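Speaker notes – "Clearing the Table", Saturday 26 February 2022

Slide 1. Title.
Say hello, say thanks to Bořivoj Kubíček for asking me and for sorting the projector. Check the people at the back can hear. Don't apologise for my voice this time.

Slide 2. Who I am.
I've spent most of my working life in shared kitchens. First at Jasetti, where we had 31 people and one sink, and then at Negussie, where we had two sinks and it was somehow worse. So I'm talking tonight as somebody who has washed a lot of other people's cups.

Ask for hands up: who tidied a table today before they left the house? Who walked past one? (Wait. Let them laugh. Then put my own hand up for the second.)

Slide 3. What's on a table.
The point I want to get over is that a messy table is hardly ever a dirty table. Mostly it's things that have stopped halfway to somewhere else. A bowl on its way to the cupboard, a bottle on its way back to the fridge door, a toy that came in with a child and stayed. When we did the December sessions at Nirari I asked everybody to bring me the thing that had been on their table longest. The winner was a fondue fork. Tell the fondue fork story if we're running early, skip it if not.

Slides 4 and 5. Let these sit for a bit, sip of water.
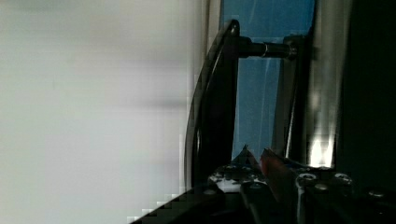
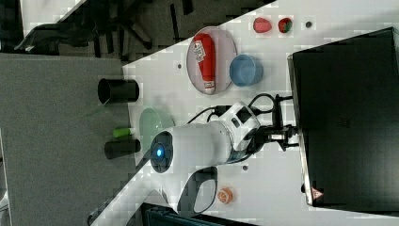 Slide 6. Pick your first thing.
People freeze because they look at the whole table. I always start with whatever could roll or leak. Cups on their sides, bottles on their sides, anything round. Get those standing up or off the table and the rest feels calmer straight away – I can't prove that but try it tonight and email me.

After that, bowls. Bowls nest, plates stack, and once they're in one pile you've got your elbows back. Small bits go last, and they go in ONE container. I used to sort the small bits as I went and it took me 17 minutes to do a table I can now do in 6. (Yes, I timed it. My sister held the watch.)

Slide 7. Sauce.
Always gets an argument. Ketchup in the cupboard or ketchup in the fridge? I'm a fridge person, Bořivoj is cupboard and will heckle. Let him have one go and move on. What matters is that it has the same home every time, because half of tidying is not having to think.

Slide 8. Children's things.
Play food is the worst for this. It's the right size for a bowl so it ends up in the bowl, and then somebody washes it. We had a plastic pear at Joltent that must have gone through the dishwasher every week for a year. Give play food a box of its own, low down, with no lid. Lids are where good intentions go to die with four-year-olds, and with me.

Slide 9. Doing it with other people.
Split the table by kind, never by side. One person does cups, one does plates, and so on, 4 people at the very most or you're all reaching over each other. I learnt this at Negussie when two of us both went for the same jug – mention the jug, show the scar if they ask.

Slide 10. Questions.
Likely ones: glass tables (I don't like them), cloths or wipes (cloths, wrung out properly), what to do about post (separate talk!). Remind everyone the tea is through the double doors and cups come back to the trolley. Hand over to Bořivoj for the raffle.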